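What does "initialled" mean when they report on a treaty?

Posted in Current Affairs – Diplomacy and Defence

pleler_st
I keep reading that two countries have "initialled" an agreement, then a few months later that they've signed it, then that it still has to be ratified. My son has a Year 11 modern history assignment on arms control and his textbook uses all of them as if everyone knows the difference. Is a country bound once it's initialled? And can it pull out after that? He has 3000 words to write and is stuck on the second paragraph.

osard44
Initialling is done by the negotiators. They put their initials on the pages to show the wording is settled and neither side will reopen it. It normally doesn't bind anyone.

Signing comes later and is usually done by a minister or ambassador. If the treaty needs ratification, signing means the government supports it and shouldn't do anything to defeat its purpose in the meantime. Ratification is the step where the country formally consents to be bound. Even then the treaty may not be in force, as a lot of them need a set number of ratifications first. The Comprehensive Nuclear-Test-Ban Treaty was opened for signature in the 1990s and still isn't in force for that reason.

On pulling out – look for a withdrawal article near the end of the text. The Non-Proliferation Treaty has one, and it asks for 3 months' notice. Tell him to quote the article itself and leave the newspaper summary alone.

Vidal
It's all politics, they sign what they like and ignore it later. My brother in law was in the navy and he said the same.

tas_reader
Agree with osard44 on most of it. One thing to add is that some agreements take effect on signature with no ratification at all, so he should check the final clauses each time. In Australia the executive ratifies, but treaties are normally tabled in Parliament first and a joint committee looks at them. That might be worth a paragraph if the assignment has a local section. The committee's reports are online and fairly readable.

More in Current Affairs: Do sanctions lapse by themselves? | What is a chargé d'affaires?

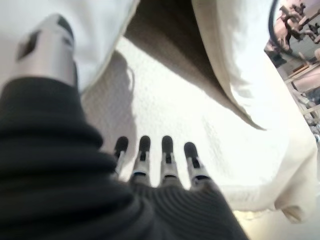 Robotic hand with ribbed black cover, on pale fabric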